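# Dreston Water Shuttle

The **Dreston Water Shuttle** is a small electric passenger ferry, built by Pliline and run across the harbour at Dreston between the old fish quay and the Lazaridis boatyard. It carries 16 passengers and, on calm mornings, makes the crossing with hardly more noise than a rowing boat, much to the delight of the people who live along the front.

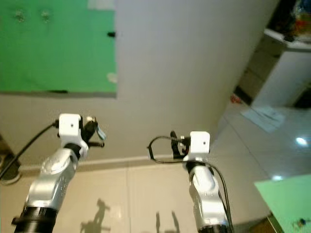 The shuttle was drawn up by the naval architect Chrysoula Christodoulou, who had grown up beside the harbour and wanted a boat that anyone could step onto without a scramble. Her first hull, named *Romance* after the café on the quay, was 13 metres long and had 2 electric motors. Charging is done by hand at the boatyard berth.
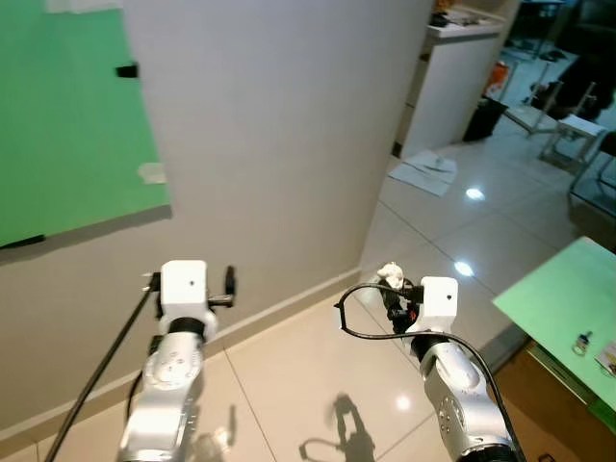
The trial service opened in January and carried 615 people in its opening month, a very respectable number for the coldest part of the year. Bicycles travel free, and dogs are welcome on the open deck at the stern.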